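Rikberg Wafers: Frequently Asked Questions

Last updated 31 Mar 2025

Questions about the spring flavours, where to find them and how to order are answered on this page. If yours is missing, send it through the contact form and we will reply by email.

What are the spring flavours?

There are four: rhubarb and custard, lemon curd, malted milk and salted plum. The first three are new. Salted plum was sold last September under the name Ķēniņš, and enough people wrote in about it that we have made it again. The recipe is the same but the sleeve is a different colour and now has both names on it.

How long will they be on sale?

Until the stock runs out. Each flavour is baked as a single batch and we do not top it up. Lemon curd usually goes first. Once a flavour has gone from the online shop it may still be on the shelf in smaller shops for a few weeks, so it is worth asking.

Will any of them become permanent?

Possibly malted milk. It keeps well and uses the same wafer sheet as our plain vanilla, which makes it easy to fit into the normal baking week. Rhubarb and custard is harder. The filling is slow to set and a fair amount gets broken at the cutting stage.

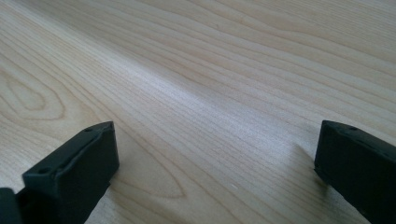 Light wood with a fine, wavy grain

Where can I buy them?

The spring flavours are in more than 100 independent shops. The larger branches in Jivville stock all of them, and the station kiosk in Stondov has lemon curd and salted plum only. Supermarkets do not carry our limited flavours. They do sell the everyday range: vanilla, hazelnut and dark chocolate.

Can I order online?

Yes. You can order single packs or a mixed box with one pack of each flavour. If a flavour sells out after you have ordered a mixed box, we will ask whether you want a different flavour or a part refund. We will not swap it without asking.

Is there a limit per customer?

Three mixed boxes per order. Last year a lot of Ķēniņš packs were bought up and resold at silly prices, and we would like to avoid that. Shops set their own limits, and most do not have one.

How big is a pack?

Each pack weighs 91 g. This is the same as the everyday packs. The salted plum wafers are a little thinner, so the sleeve looks fuller, but the weight is the same.

Are they suitable for vegetarians?

All four are suitable for vegetarians. Salted plum is also made without milk or egg, but it is baked on a line that handles both, and we do not label it as vegan.

What allergens do they contain?

All of our wafers contain wheat and soya. Malted milk also contains barley and milk. Lemon curd and rhubarb and custard contain milk and egg. Hazelnuts are used in the same bakery and any pack may contain traces of nuts. Please read the label on the pack you have bought, as it is always more up to date than this page.

Do you make a gluten-free version?

No. We tried a rice flour wafer a while ago and it went soft within days of packing.

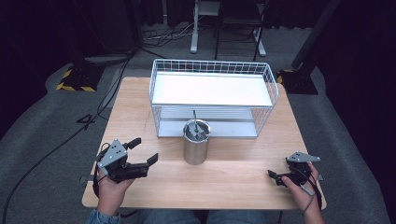 How should I keep them once they are open?

In a tin with a tight lid, somewhere cool and dry. Wafers take in moisture quickly and will lose their snap overnight if the sleeve is left open on the side. Do not put them in the fridge. The filling goes hard and the wafer picks up the smell of whatever else is in there.

Can I freeze them?

You can freeze malted milk and salted plum. The two fruit curd fillings tend to weep when they thaw. Leave the pack sealed until it has come back to room temperature, or the wafers will go damp.

My wafers have gone soft. Can I save them?

Sometimes – put plain or malted milk ones in a very low oven for a few minutes and let them cool completely before you try one. The other fillings will melt. If the pack was soft when you opened it, send us the batch code from the end of the sleeve and we will replace it.

Why is the rhubarb filling not pink?

We colour it with nothing but the rhubarb, and cooked rhubarb is more of a beige. The pink on the sleeve is just the sleeve.

Can I suggest a flavour?

Please do, using the contact form. We read them all but cannot reply to each one. Coffee and walnut is the most common request and we are testing it now. We have no plans to bring back the liquorice wafer.

Do you send orders abroad?

Not at the moment. The wafers break too easily on longer journeys, and the padded boxes we tested cost more to post than the wafers inside them.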